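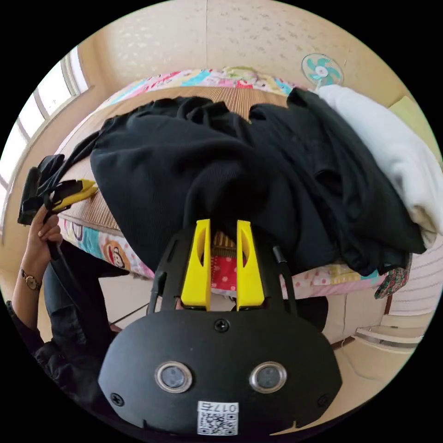

Laundry duty: two grippers on one black garment.

PLISTPORT, 9/29/18 – I went along to see whether a machine can fold my washing yet, and the short answer is no, but it is a lot closer to trying than it was when I last wrote about this in March!

Stirneritz, the small firm that has taken a floor above the old Georgiev bakery, is teaching a two-armed robot called Bastell to do bedroom chores. For now the teaching is done by people. They put a gripper in each hand, sit down by a bed and sort the clothes with yellow plastic fingers instead of their own, over and over, and Bastell is meant to learn from the recordings. The firm has 12 people doing this in ordinary homes across town, and they've got through 44 bedrooms so far (mine is not one of them, thank goodness).

I had a go myself and it's much harder than it looks. A towel is fine. You find a corner, you pinch it, you bring it over. But a big dark knitted thing in a heap is another matter – I couldn't tell a sleeve from a hem, and every time I lifted one bit, another bit slid off the side of the mattress. Black is the worst, the trainers told me, as the folds all look the same to a camera. I felt a bit better after that.

Then I was shown Bastell itself, which lives in the firm's workshop and is about as tall as my fridge. It was given a tea towel. It folded the tea towel, very slowly, and I'm afraid I clapped. It was given a jumper and it picked the jumper up, put it down again, and picked it up by the same spot. This went on for a while. On the day I was there it managed 2 jumpers in an hour, and one of those I'd have done again if my mum was coming round.
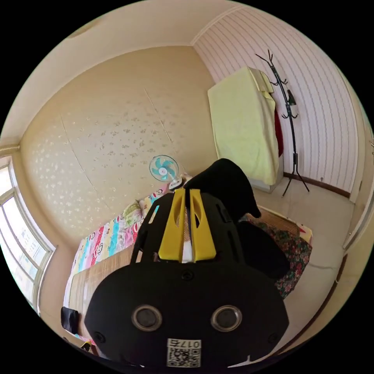
Plenty to get round in a real bedroom, coat rack included.

The room is half the trouble, too. The workshop has one table and good lights. A proper bedroom has a fan, a patterned sheet, spare bedding stood up against the wall and daylight pouring in from one side, and the machine has to work out which of all that cloth is the washing. Stirneritz says that's why the recordings are made in people's homes, mess and all.

Shop work may come sooner. The firm wants to try Bastell on returned clothes in a stockroom, where things arrive one at a time and can be laid out flat, and it is talking to two shops in Plistport. No names yet, and no price either, though I did ask (twice).

As for the house, the firm wouldn't give me a year. The next open afternoon is at the workshop in March, and visitors can bring one clean item for Bastell to have a go at. I'm taking a fitted sheet.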